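September 15, 2026
By the Istdale Review staff
Print | E-mail
7 comments | 49 shares

Flown hardware should not be sold without its paperwork. The McAlister sale in October lists a valve assembly from the Corko sounding rocket program, with an estimate of over $2000. The catalog cites one letter and no serial number.

A serial number ties a part to a build record – a letter ties it only to a memory. The Alton museum declined five similar valves on those grounds, and it was right to.

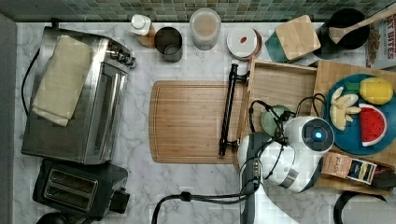 Auction houses reply that small programs kept poor logs. Some did. In that case the lot should be described as "attributed" and priced to match. Buyers can then decide how much the gap is worth to them.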